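I went to the Heddale open day on Tuesday expecting the future. The future was running late, so we had coffee.

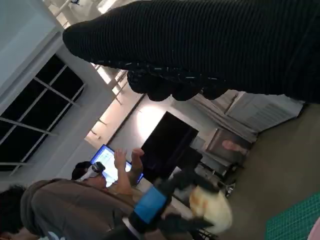

Xóchitl Cervantes had promised up to 100 visitors. I make no comment, except that parking was easy.
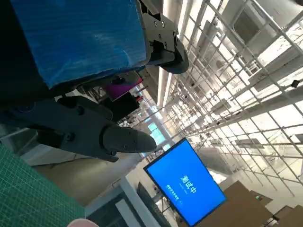 I like a demonstration that admits it is one. Midier's brochure says "ready for work" on every page. The wall screen said 测试中, testing in progress – the straightest sentence I read all day.
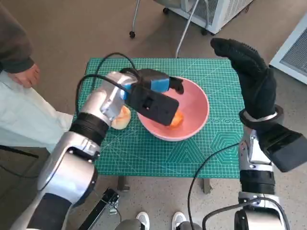 Desmond Bellamy asked what it cost. He got a leaflet.

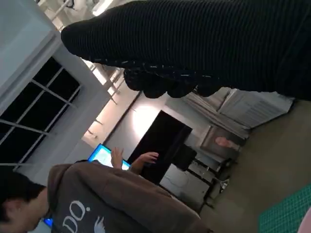
My doubts are about labour saved. At Heddale somebody still had to stand there with both hands up, fingers spread on one of them. I can do that at home.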